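Notebook, March, morning, kitchen bench end of the workshop

Ginger and turmeric batch again. Third go at the cordial for the Slanina stall. Writing this up before I forget, hands still yellow.

Where we left off — last lot was too harsh at the back of the throat and it split in the bottle overnight. Clear on top, mud on the bottom. Tasted fine once shaken but people don't shake. Changed two things this time, which I know is one too many, but the ginger was going soft and wouldn't wait.

Change one: grated the ginger frozen instead of fresh. Much easier on the knuckles, comes off like snow, hardly any strings. Change two: held back the lemon until it was off the heat.

Method as done today. 300 g ginger, skin on, scrubbed. 80 g fresh turmeric, peeled (wore gloves, one split, see above). Water to cover by a finger. Brought up slow, lid on, kept it just under a simmer. Did not boil. Last time it boiled while I was on the phone and I reckon that's where the harshness came from, but can't prove it. Off the heat, lid on, left to steep 2 hours. Strained through the cloth, squeezed hard. Honey in while it was still warm enough to take it, then lemon juice, then black pepper, cracked not ground.

Colour good. Proper marigold, not the brownish thing we had before. Smell very strong on the ginger, turmeric underneath, a bit of earth. First sip hot up front and then it settles. Less burn at the back than batch two. Still some. Honey is the Plinderum one, darker, tastes of something like burnt orange peel and I'm not sure it belongs. Would go back to the plain clover for next time, cheaper too.

Sediment: poured a jar and left it on the sill. Already a thin line at the bottom by mid morning so the cloth isn't fine enough, or I squeezed too hard and pushed the pulp thru. Probably the squeezing. Try letting it drip on its own and be patient for once. 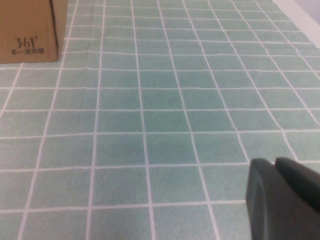
Rarnstead wrote back on the pepper question and reckons we should leave it out of the bottle altogether: "It keeps getting hotter as it sits. You'll like it on day one and by the end of the week you'll be making a face. Put a whole peppercorn or two in at the steep and strain them out with everything else, and let people crack their own on top if they want it." Also says the cordial should be kept cold and used up quickly, no matter how much honey is in it, and to please stop filling right to the neck.

Fair on all counts. Pepper was my idea because everybody says it goes with turmeric and you're meant to take them together. Not going to print any of that on the label though. We've had the chat. It's a drink, it's nice in the morning with hot water, that's as far as we go. If anyone at the stall asks what it's good for, say it's good for a cold morning. If they mention tablets or being pregnant, tell them to ask their pharmacist first, don't guess.

Bottles. Filled 4 of the small ones, left a gap at the top this time. Labelled with batch number and nothing else until we settle on the wording. In the fridge door, left hand side. Please don't put them on the shelf above the veg, it freezes at the back there and I lost one that way. One open jar for tasting, help yourselves, write down what you think on the sheet and not on the back of my hand like last time.

Serving ratio still up in the air. I like one part to five of hot water. With soda it wants more cordial, one to four maybe, the cold flattens it. Over ice it goes a bit soapy? Could be the turmeric, could be the glass. Rinse everything properly and try again before blaming the root.

Spent pulp — kept it. Spread on a tray in the dehydrator, low. If it dries without going leathery I'll grind it for the Pralletti biscuits, otherwise compost. Does not want to go down the sink. The sink has had enough.

Benches wiped with bicarb paste, stain mostly out, one ring left near the tap. Wooden spoon is orange forever now, so it's the turmeric spoon, have marked the handle.

Next time:
plain honey
drip, no squeezing
whole peppercorns at the steep, out with the pulp
lemon off the heat again, that part worked, brighter
weigh the honey!! Did it by eye again and now can't say how much went in
buy gloves

Checked the sill jar again just before lunch. Line at the bottom a bit thicker, top still cloudy, hasn't split like the last one. Will look at the fridge ones tomorrow before I open anything.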